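Sealing a mural on a roll-down shutter?

Imogen Fairclough
1/17/20
I'm painting the shutter of a print shop on Farouk Street, 24 feet of corrugated steel, in exterior acrylic. The owner rolls it up every morning. Do I need a clear coat, and will it crack where the slats bend?

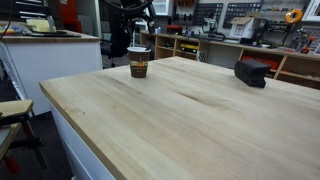

The old paint is sound except for the bottom three slats, which are down to bare metal. My budget for materials is $458 and I've spent roughly half.

Nulter
Prime the bare metal first or it will rust through. Thin coats, let each one cure with the shutter down. I skip the clear coat on slats — it makes the edges stick together.

Osania
I disagree about the clear coat. I did one in August with two thin coats of matte and it still rolls fine. Mix up your colors indoors before you go out, because the light on the street changes fast. 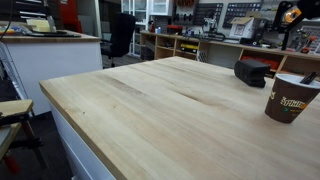
Test your color on scrap steel and leave it out overnight. Paint a few patches, write the mix on the back of each one, and look at them under the street lamp as well as in daylight. A pale butcher-block top like this one is fine to work on, but put paper down and keep your coffee at the other end. Ask the owner to leave the shutter down for a full day after the last coat.

Jultico
just use spray paint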